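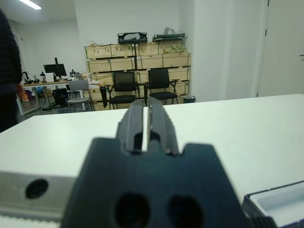

Figure 1. White tabletop and aluminum rail.

Paper Use in a Shared Study Space
Tegwen Nicholas and Lachlan Lindsay

1. Background
Our study space has one printer, and students have complained since June that the paper tray is always empty. We wanted to know what gets printed and how much of it is left behind.

2. Method
We placed a collection box next to the printer and asked people to drop unwanted pages in it. We emptied the box every Thursday and sorted the pages by type. We also gave out a short survey and got 100 replies. Kenneth Geddes let us read the page counter before and after the study.

3. Results
The counter went up by nearly 3,000 pages. Lecture slides were the largest group in the box, followed by draft essays and cover sheets. Most slides were printed on one side with a single slide per page. In the survey, 20 people said they did not know the printer could do both sides.

4. Problems
The box was moved once and we lost 5 days of pages. Some people also used it for regular trash - we left that out of the sorting.

5. Next Steps
We would like to set two-sided printing as the default and repeat the count next term. Hilde Verstraete has agreed to change the setting on the shared computers. The survey form is in Appendix A.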